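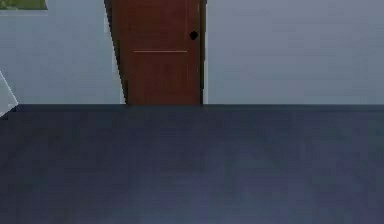 3.2 Materials and procedure

Participants read 2 short stories set in the same building, a boarding house called Plurnotside. In the first story the main character leaves a room through a door, and in the second she crosses the same distance inside one room. Wording was matched as closely as we could manage. The door is mentioned once, by color only, and readers are never told what lies behind it. Figure 2 shows a computer-rendered reddish-brown door with a small black knob.

The stories were written by Aicha Belhaj and edited for length by the second author. Each runs to 200 words. Key objects (a letter, a coat, a glass) appear before the move and are asked about after it. We kept the objects ordinary so that recall would not depend on how odd they were.

A total of 121 adults took part, all native speakers of English. They read one sentence at a time on a screen and pressed a key to go on. After the last sentence they answered a recall question, then wrote down whatever else they remembered. Reading times were logged for every sentence, but only the sentence right after the move was used in the main analysis.

Written answers were scored by two readers who did not know which story had been read. Where they disagreed - mostly over the coat, which some people called a jacket - the Obradović scoring rules were applied and the stricter score was kept. Blank answers were scored as misses.

Figure 2. A door in a simulated room.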